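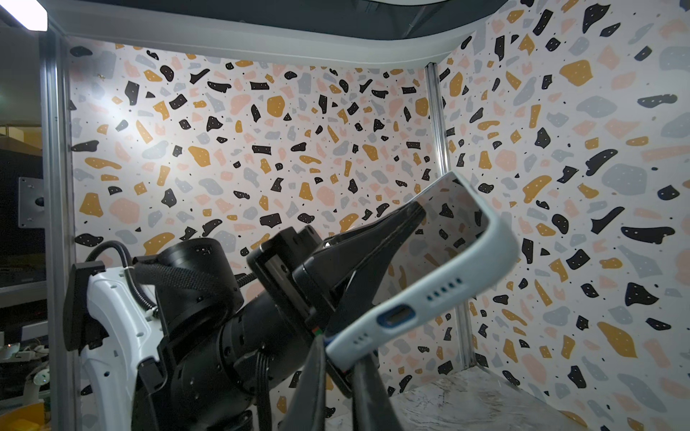

The Jamlow reviewers wrote back after our last report that putting things away still looks like a long way off for a machine, and asked what the money had bought since then. Their question is a fair one and this report tries to answer it.
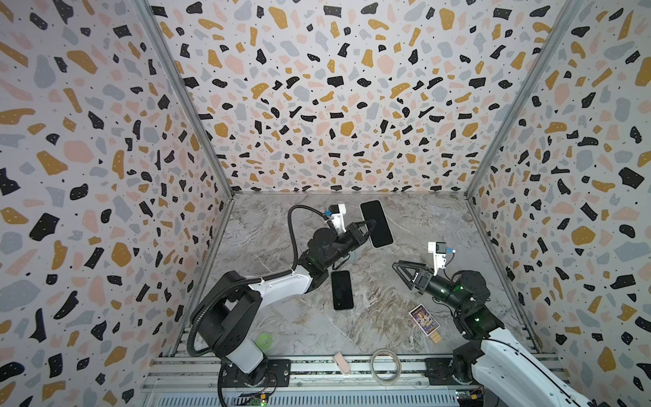 Tamošiūnaitė
Progress report, 17 June 2020

Work at Dirville this period went into small household items: phones, tape, cables, erasers, cards, wooden blocks. These are the things people leave on a counter and someone has to clear.

We logged 3,788 attempts at picking up one item and setting it down in a given spot. Of the failures, 1,299 were dropped or missed grips. Another 129 were stopped by the operator. Phones are now the most dependable item on the list. Flat cards are the worst – the fingers can't get under them – and coiled cables come close behind.

Two arms working on the same surface remain slower than one person. Passing an item from one arm to the other is not reliable enough to report a figure.

Our view is that a machine can't yet clear a mixed counter in a home. A shop returns desk with a short list of known items is closer, and Patano has agreed to let us try one in September. Before then we plan over 1,000 more attempts, mostly cards and cables.

Spending is within budget. We ask for no change to the grant.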